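Chapter 6
Choosing a Hand-Held Gripper Kit

What you will learn in this chapter
How to read a supplier's offer for a teaching kit
Which parts of a kit wear out first and what they cost to replace
How to plan a trial session before you place an order
How to compare two kits that look much the same on paper

If you have worked your way through the first five chapters, you already know a fair amount about how a robot learns to pick things up from watching people do it. You have met the marker cube, you have calibrated a camera (probably more than once, and probably with some muttering), and you have seen what a good recording looks like next to a poor one. Now we come to a part of the work that many courses skip, and that I have always rather enjoyed, which is shopping.

Sooner or later almost everyone who reads this book will be asked to recommend a kit. It may be for a college lab, for a small company that wants its packing line to learn a new box, or for a colleague who stops you in the hallway and wants an answer before lunch. You will be handed a few pages from a supplier, a price, and perhaps a short video with cheerful music. What you say next will decide how a good many people spend their working days, so it is worth taking your time over it.

We will follow one purchase through the whole chapter. Veltside is a training center in the town of Skostinwood that runs evening and weekend classes in automation. It wants a pair of hand-held grippers that students can use to record everyday tasks, and it has two offers on the desk. The first is the Cozma pair, sold as a complete kit with both grippers, the marker cubes, all the cables and a year of repairs. The second is the Trametti set, which is cheaper to begin with but leaves you to buy the spare fingers and the carrying case on your own.

Table 6.1 The two offers at a glance
Cozma pair: 1000 dollars, repairs included for one year, each gripper 700 grams
Trametti set: 747 dollars, repairs charged by the visit, spare fingers and case 188 dollars extra

You will notice that the difference in the opening price is 253 dollars, and that a good part of it disappears once the spare fingers and the case are added. Keep that in mind as you read. We will come back to these figures in Section 6.3, where you will work out what each kit costs over two years of ordinary classroom use, bumps and all.

6.1 Start with the task

Before you look at a single price, write down what the grippers will be asked to do. Write it in plain words, the way you would explain it to a neighbor. "Pick up small things" is too loose to help anyone. "Take drinks in and out of a small fridge, with either hand" is much better, and it tells you several things at once: the fingers have to close on something round, they have to fit past a shelf, and the person holding them will be reaching and bending for a good part of the session.

Veltside chose a drinks task for its Tuesday evening trial, and I think it was a sensible choice. Cans and bottles are easy to find, students know how to handle them, and they come in enough widths to show up a weak finger. A wire shelf adds a little trouble of the useful kind — a gripper that feels nimble over an open table can feel a good deal larger when there is a rack in the way.

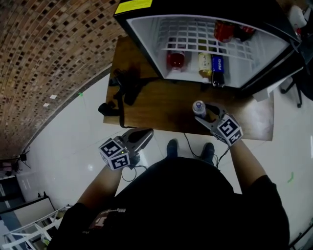

Figure 6.1 The drinks task with a pair of hand-held grippers. The right gripper holds a small white can near the front edge of the table; the left is open.

Spend a moment with Figure 6.1 and think about the things a price list leaves out. Look at where the wires run in relation to the arms, and ask yourself how that would feel after an hour of reaching. Look at the marker cubes too, and consider which movements might turn a printed face away from a camera. Write your thoughts in your notebook now, while they are fresh, and leave some room underneath — you will want to add to them when we reach the section on comfort.

6.2 Reading the offer line by line

With the task written down, you can turn to the supplier's pages. I like to go through them with two colored pencils, marking in one color everything that bears on my task and in the other everything that I would need to ask about. On the Cozma offer, the first line to mark is the one on repairs. It promises a year of cover for the grippers, but says nothing of the cables, and in a busy classroom the cables are often the first thing to go.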